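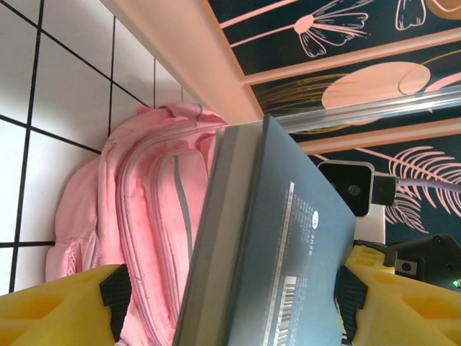 Wrist camera view with a box held between the finger pads.

Routing cables and setting up grips on a two-arm cell

Posted by Tomomi Tsuji, 29 October 2023

These are my notes for finishing a small enclosed cell once the arms are bolted to the front rail and power up. You need hook-and-loop straps, cable clips, adhesive grip material, a hex key and a marker.

1. Fit the pads
Clean the inner face of each finger with alcohol and let it dry. Cut the pads slightly short of the finger face so the edges don't peel. Press for 50 seconds each and leave them overnight. I use textured sheet from Morance. The smooth kind let boxes rotate.

2. Route the arm cables 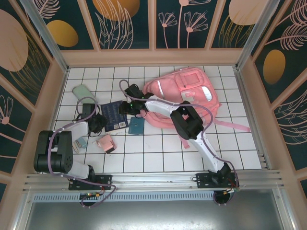 Cable slack is the part most people get wrong, and I redid mine 3 times. Move the arm by hand to its farthest reach before you fix anything. Clip the cable to the links and leave the joints free. On the right arm the purple cable is clipped to the white links and loops up above the gripper before it comes back toward the base. Make the loop big enough that the wrist can turn both ways without pulling on the connector. Do the same on the other arm, then pass the tails through the openings under the bases.

3. Check the reach
Put something soft and bulky on the floor, then a few flat items. Run each arm at low speed to all 4 corners of its area and watch the cables. If one drags, stop and move the nearest clip back toward the base.

4. Set the grip force
Start low. Close on a box, lift it a little and hold. Raise the force one step at a time until the box stays put, then add one more step. Write the value on tape and stick it near the power switch. Mine is 24 in the Puteo software.

Check the base bolts again after the first week. Toshio Sasaki found two loose on his.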